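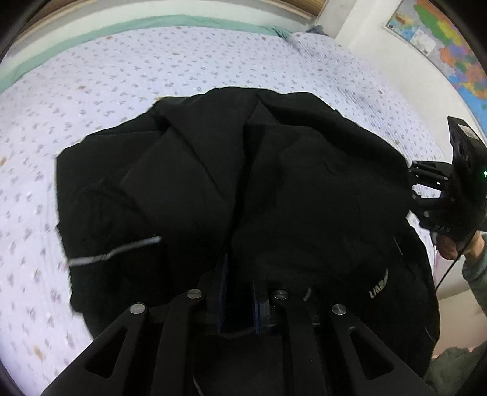
Used phone check, Sosoner lending shelf
Checked September 17, 2025
Handset: Nurkum, second-hand, with Rieger charger and one spare cable

Do go through the whole list before a phone goes back on the shelf, even when you're in a hurry and it looks perfectly all right from the front. Write as much as you like in the comments - I'd much rather read too many than too few!

1. Body and glass: PASS
Light scratches on the back, nothing you'd catch a fingernail on. One corner has a small dent, and it was there in March as well.

2. Battery swelling: PASS
Laid it face down on the glass table and gave it a gentle push at each end. No rocking, and the screen isn't lifting anywhere along the sides. If you ever find one that rocks, please don't charge it "just to see". Switch it off and put it in the metal tin by the back door.

3. Battery life: PASS, with a note
The settings page says 352 charges so far. It dropped 10 per cent over an hour of video, and I can live with that, though I'd like to see the figure again next time.

4. Charger and cable: FAIL (cable only)
The Rieger plug is fine, with straight pins and no rattle. The cable is another story, I'm afraid, with the outer cover split near the phone end and a bit of bare wire showing. I've cut it in half so it can't creep back into the drawer, and put in the spare.

5. Heat while charging: PASS
Warm after half an hour, never too warm to hold. Please charge on a hard surface, well away from bedding, cushions and coats.

6. Camera: PASS
Front and back both focus, close up and across the room. The back one hunts a little in poor light - they all do, this model. Took 5 test pictures and deleted them afterwards.

7. Old accounts and photos: PASS after second go
There were 690 photos still on it from the last borrower, bless them. Sent a message asking if they wanted copies, had a yes, passed them on and then wiped the phone properly.

8. Updates: NOT DONE
The Serus update kept stopping nearly halfway. I'll try again on the faster connection, and the phone stays off the shelf until it's in.

Result: hold for item 8. New cable to be ordered.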